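SPEAKER NOTES - shape sorter talk
Denport shared workshop, members' night, January 10, 2025
25 min max, leave time for questions. Water. Speak slower than last time.

0. Hello

Who I am, one line. Dace Dambrauskienė did the wiring and half the thinking, she's in the second row, wave at her.
Show of hands: who has used the big bench in the back? Who has moved my clamps?
Title slide is just the word Burnari. That's the project name. It's a village Fung-ping once drove through, no deeper meaning.

1. What we wanted

Arm picks up a block, puts it where you ask. That's it. That's the whole ambition.
Started in May. Thought it'd take 5 weekends. (pause for laugh)
Rule we set ourselves: everything that isn't the arm gets made here or comes off the scrap shelf.
Budget 600, and that was for fixtures, cables, the air side and filament. NOT the arm. Somebody will ask about the arm. Say: secondhand, long story, find me at the coffee.

2. The table

Grid of threaded holes = best decision we made. Bolt a thing down, write down the hole, take it off, put it back, same place.
Before that we used clamps. Every bump of the bench and all our positions were garbage. Tell the story of the door slamming.
Dace's rule, everything gets a hole number in the notebook before you tighten it.
Wood board on top becuase bare metal is slippery and the holes catch block edges. Sand it, don't varnish it. We varnished the first one. Glare was awful, camera hated it.
Bolt it at the corners. Short bolts, heads low. I hit one with the tool in week two.

3. The blocks

All printed on the old machine by the window. Stars, a heart, a cube, triangle, cylinders. Four colors because that's what was on the spools.
Matte filament. Shiny ones gave us white spots in the camera and it called everything "heart".
Top layer: slow it down. Rough tops leak air if you go the suction route. First star was printed in 8 minutes and it looked it.
Pass the bag of rejects around here. Get the bag BACK.

Leave the next one up while talking about the approach move.

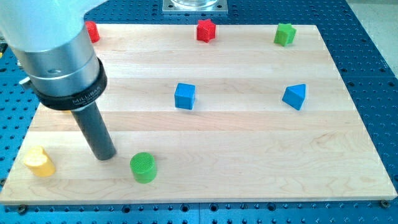 4. Coming down without hitting stuff

Hardest part of the project by a mile.
Tool is long and thin, good, it gets between neighbors. But long also means a small angle error at the wrist turns into a big miss at the tip.
What we do: stop above the board, look, correct, then go down slow. Last bit at a crawl.
Green cylinder is the easy one, flat round top, any rotation works. Star is the pain. Hit it near a point and it tips.
Height: touch off on bare wood first, every session. Wood moves. Riihimäki group told us this and we didnt listen. They build theirs on a stone slab, lucky them.
Turning the wrist 90 degrees for the triangle helped a lot. No idea why. If anyone knows please say so.

5. Software, quickly

Do not get dragged into this. Two slides.
Fung-ping Choi wrote the color part over a couple of evenings, it's short, link on the last slide.
Light changes = colors change. Yellow goes pale and then it's anybody's guess. We put up a cheap lamp and pulled the blind. Fixed most of it.
Log every pick. Boring. Do it anyway.

6. What broke

Cable tie across the elbow, snapped on a fast move. Leave slack.
Connector from Stelesmont, wrong thread, my fault, I read the drawing upside down.
The notebook. Coffee. Photograph your notebook.

7. Next

Stacking? Dace wants stacking. I want the shapes done properly first.
Need: someone who can print better than me, and a second lamp.
Bench is ours Friday evenings, come by, ask before pressing anything.

Questions. If none, ask Fung-ping about the village.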